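Inspection record, simulated gripper cell, Bramura site
Date: March 21, 2018
Inspector: Gaurav Rana
Cell owner: Vy Cao
Reviewed by: Hưng Triệu

**Scope.** This checklist covers the dice-handling cell as configured in the Irnent simulation. It is to be completed before any change to the cell is released to the Trương line. Items marked "Open" must be closed by the cell owner and countersigned.

## 1. Configuration and access

- [x] Cell file opened from the released folder, revision 14.
- [x] Write access limited to the cell owner and one deputy (Phúc Mai).
- [x] Speed limit set to 37 per cent for all inspection runs.
- [ ] Change log complete. **Open.** The January entry gives no reason for the altered approach height. Vy Cao to supply.

## 2. Gripper and approach

- [x] Fingers open fully before descent over the board.
- [x] Finger pads face one another squarely.
- [x] Stop command tested from the operator panel and from the script.
- [ ] Clearance to neighbouring dice stated in the work instruction. **Open.**

Comment (G. Rana): The instruction refers only to "sufficient space". Where the open fingers come down on either side of more than one die, the operator must be able to establish from the instruction which die is to be taken and how near the other may stand.

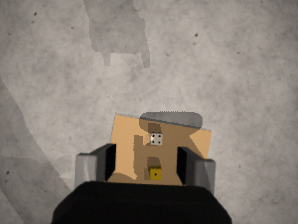
The wording should therefore give a minimum distance, measured between facing sides, and should state what the operator is to do when that distance is not met. Châu Bạch has agreed to draft the paragraph. Until it is issued, approaches of this kind are to be run in single-step mode only.

## 3. Holding and transfer

- [x] Grip force value matches the cell sheet.
- [x] Dropped-part routine present and enabled.
- [x] Transfer path kept within the permitted zone for 100 consecutive cycles.
- [ ] Overhead view adequate for checking the held die. **Accepted with comment.**

Comment (P. Mai): The shadow of the arm falls across both floor and board. The upper face of a held die can still be read, but the lighting should not be made any darker without a fresh inspection. 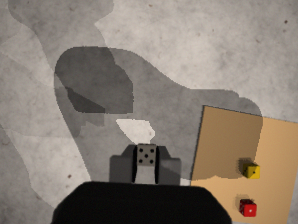 *Item 3.4. Grey die between the fingers, five uppermost; yellow and red dice on the board.*

## 4. Board and surroundings

- [x] Board position agrees with the cell sheet.
- [x] Floor texture unchanged from the released version.
- [ ] Board angle recorded. **Open.** The cell sheet has a field for this value, which has been left blank.

## 5. Result

Passed with conditions. The open items under sections 1, 2 and 4 are to be closed before release. The Drirer controller settings were outside the scope of this inspection and are recorded separately.

Repeat inspection: on closure of the open items, sections 1 to 4 only.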